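Casano Enow 19 – Tennisschläger für Vereinsspieler

Der Enow 19 ist ein Schläger für Spieler, die zwei oder drei Mal in der Woche trainieren und mehr Kontrolle suchen, ohne auf Länge im Schlag zu verzichten. Er wird unbesaitet geliefert. Auf Wunsch bespannen wir ihn in unserer Werkstatt, der Preis dafür ist 19 Euro, die Saite kommt dazu.

Das Saitenbild ist 16 mal 19. Mit diesem Bild nimmt der Ball gut Spin an, auch wenn man nicht so schnell durchschwingt. Triin Jõgi hat den Schläger bei uns auf Sand und in der Halle gespielt und findet ihn beim Aufschlag sehr ruhig. Beim Volley braucht man am Anfang etwas Gewöhnung, denn der Kopf ist ein wenig schwerer als beim Vorgänger.

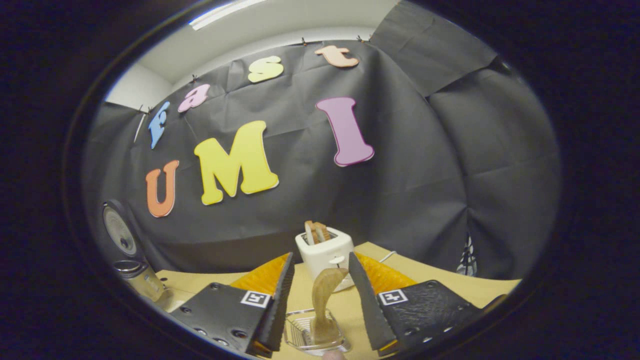
Für die Bespannung empfehlen wir eine mittlere Härte. Wer Probleme mit dem Ellbogen hat, soll lieber eine weiche Multifilament-Saite nehmen und mit der Spannung etwas nach unten gehen. Den Rahmen gibt es nur in Schwarz, so wie der Stoff hinter den bunten Buchstaben, und matt lackiert – Kratzer vom Sandplatz sieht man darauf leider schneller als auf einem hellen Lack. Ein Schutzband für den Kopf liegt bei.

Technische Daten
Modell: Casano Enow 19
Saitenbild: 16 x 19
Griffstärken: L2, L3, L4
Griffband: Karagiannis Soft, schwarz
Bestellnummer: 434
Lieferung: unbesaitet, mit Schutzband, ohne Hülle

Testschläger
Sie können den Enow 19 für sieben Tage ausleihen. Wir haben ihn zum Testen in L2 und L3, bespannt mit der Saite Idum. Bitte reservieren Sie bei Kaja Mockus im Laden oder über das Formular. Die Leihgebühr wird beim Kauf voll abgezogen.

Bewertung von Seidu Asante
»Ich bin von einem viel leichteren Schläger gewechselt. Die Rückhand ist jetzt stabiler, besonders beim Return. Nach zwei Stunden merke ich aber den Arm. Für Jugendliche würde ich ihn nicht kaufen.«

Die Griffstärke L4 ist wieder ab 15. Februar lieferbar. Vorbestellungen nehmen wir schon an, bezahlt wird erst beim Versand.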